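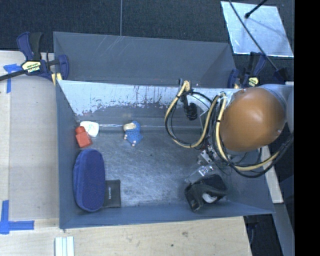 Mixed small items in a grey-painted bin with sloped sides, on a wooden tabletop.

Sorting bins for small household items
Workshop and storage tips, compiled by Elin Gittins

A bin with walls that angle outward is easier to work from than a straight-sided box. The floor is smaller than the rim, so items collect low down and the hand has clearance on every side. Small soft toys, padded pouches, rolls and tubs can all share one bin during a first sort. Permanent storage is a separate job.

Depth of fill
Keep to a single layer. Once items overlap, flat ones go missing under soft ones and the whole bin has to be turned out. For a table 60 cm deep, place the bin 5 or 6 cm back from the front edge — closer than that and it tips when leaned on.

Order of removal
Take out rolls and rounded containers first. They move whenever anything next to them is lifted. Blocks and other flat-bottomed items can wait. Soft toys come out last and go straight to the wash pile if they need it. Pouches should be opened and emptied before they are put away.

Painted surfaces
Paint wears first on the floor and along the join between floor and wall. Scuffs are cosmetic. Marks left by other paint can be taken down with a damp cloth and a little bicarbonate of soda, working along the join with an old toothbrush. Avoid scouring pads. If the coat is flaking, sand with 120 grit, wipe down and apply two thin coats. Leave overnight before use.

Protecting the table
A bare bin will mark light wood if it is dragged. Four felt pads, one at each corner, are enough. Replace them when they flatten.

Correction, April: an earlier version of this page gave the wrong grit. Thanks to Mwangi Mosoti for pointing it out.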